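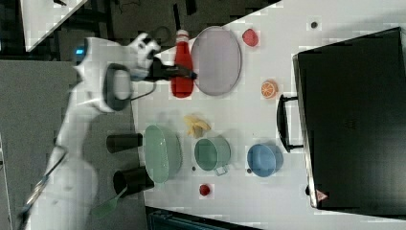 Greifer kurz vor der roten Flasche. Der lila Teller muss noch warten 🍽️

1/ So, jetzt mal ein kleiner Thread zu dem, woran ich seit Dezember sitze! Es geht ums Greifen auf vollen Tischen, und zwar um die Frage, in welcher Reihenfolge der Arm die Sachen nehmen soll.

2/ Bisher lief das bei uns nach Abstand: Was am nächsten liegt, kommt zuerst dran. Klingt vernünftig, geht aber ständig schief — der Arm schiebt dann gern den Nachbarn mit weg (RIP, diverse Becher).

3/ Unser neuer Planer heißt Kütt und schätzt vor jedem Griff, wie viel Unruhe der auf dem Tisch auslöst. Trainiert mit 2.000 Griffen, alle per Teleoperation. Mein Daumen lässt grüßen.

4/ Getestet auf 20 Tischen, jeder mit jeder Methode dreimal, also 60 Durchläufe pro Methode. Mit der Abstandsregel mussten wir 17-mal abbrechen, mit Kütt sechsmal!!

5/ Was noch nervt: flache Teller. Kütt schiebt sie fast immer ans Ende der Liste, und dann klappt der Griff am Rand trotzdem nicht zuverlässig. Caoimhe Mulligan probiert gerade weichere Fingerkuppen aus.

6/ Riesendank an Nuala Hegarty, die die halbe Auswertung gemacht hat (und mir die Achsenbeschriftung zweimal zurückgegeben hat, zu Recht). Der Preprint kommt, sobald die Ablationen durch sind. Fragen gern hier drunter!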